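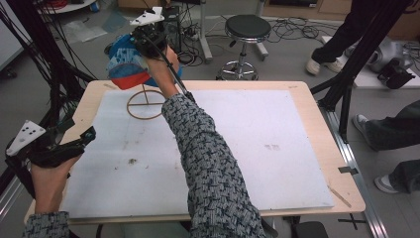 By M. Ciobanu

I have been playing Hudine since February, mostly in the evenings after the dishes are done, and I still couldn't tell you how it ends. I'm not sure I want to find out. It is a game about running a small ferry between islands, and most of what you do in it is wait for people to get on, carry them across the water and let them off again. When I describe it to friends they nod politely and ask if there are sea monsters. There are no sea monsters. There is a goat who rides for free, and he is plenty.

The studio behind it is called Grirumach, and this is its first game that isn't a puzzle game. If you spent any time with Liso, the tile-sliding thing it put out before this one, you'll recognize the colors (that washed-out orange, those greens) and the way the menus click like a good light switch. You may also remember how hard Liso got near the end. I gave up with 9 levels to go and have never been back, though I do think about them in the shower.

Hudine is a much kinder game. You start with a leaky boat, a timetable somebody else wrote, and eight islands, most of which you can't reach yet because the fuel tank is so small. The timetable is the heart of it. You can change it whenever you like, but the islanders get used to it, and they'll grumble if the morning boat moves. I pushed the first crossing back by half an hour so I could fit in a mail run, and the baker on the second island stopped speaking to me for what felt like a month. I felt terrible! I moved it back. She still charges me extra for rolls.

What got me, and I have been trying to explain this to my sister for weeks now, is how much the passengers talk. They talk to each other, mostly, and you catch bits of it from the wheelhouse while you steer. There are 2,000 of these little conversations in the game, according to the notes on its store page, and I believe it, since I've only heard one of them twice. It was about a ladder. I was happy to hear it again.

It has its rough patches. The map is fussy to scroll, and the winter fog goes on too long, and repairs cost more than they should in the early hours. A new engine is 800 coins, and on the short route I was lucky to clear twenty in a day, so there was a stretch where I went back and forth with crates of onions and wondered if I'd made a mistake. Then the engine went in, the outer islands opened up, and I stayed up until one in the morning looking at a lighthouse.

I keep coming back to how the boat handles, too. She is slow to turn and slower to stop, and docking her well takes real practice – you cut the power early, earlier than you think, and let her drift in sideways with the current. Play it with a controller if you have one. The rumble when the hull brushes the pier is very soft, and after enough evenings you start to steer by it.

I've saved at the north dock for now. The goat is aboard, the fog is in, and the baker wants flour by morning.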